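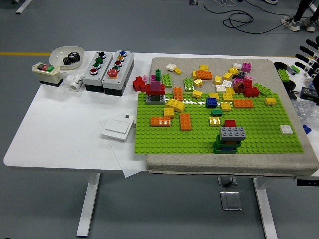
Bricks on the green baseplate, push-button boxes on the left.

I get asked a lot how we keep the benches straight at Birnthorpe now that the arms do most of the sorting. Well, the arms are the easy part! It's us people who had to change our habits. I used to spend my whole shift picking parts, and now I mostly set up, watch, and put things back where they go. My back loves it, my brain took a month or so to catch up.

A few things that have worked for me:

Keep anything with buttons on one side and the loose parts on the other. You want to find the stop without looking (ours is the big red mushroom kind, and I still practice reaching for it with my eyes shut).

Get yourself a shallow dish for gears and odd bits. Mine cost 3 dollars and I've stopped crawling under the table.

Tape your setup notes down. A sheet of paper that creeps over the edge will end up on the floor by noon.

Wipe the board at the start of the shift and again after lunch. Dust plays havoc with the grippers over at our Mellor line, and a jam there can eat 12 minutes.

And if you're the one who used to do the job by hand, speak up about how you did it. I changed the order of our trays in January and we went from 80 an hour to 120. Next I'm going after the cable mess.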